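Notebook, January, Sunday afternoon

Dye bench. Third madder bath with the Phuthong powder. Weighed out 12 g to the liter, same as the last two. Held it just under a simmer for an hour, then let it sit with the lid on. Color is closer to brick than the orange we got from the Hasach lot, and I prefer it. Batch 2192 is labeled and on the shelf.

Alum is getting low. Reorder from Lultavon before the next mordant run, and ask if they still sell the small tubs.

The pH strips read high on tap water again. Switched to the filtered jug for bath 3 and will stay with it.

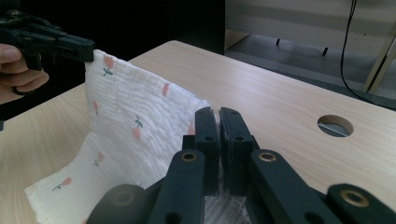
2 min read

Crinkled white cotton-type cloth with a small pink print is next on the list for overdyeing. I expect the puckers to take color unevenly. Test a corner first, weak bath, no iron.

Varnix scale needs a new battery. Drain the rinse tub before leaving.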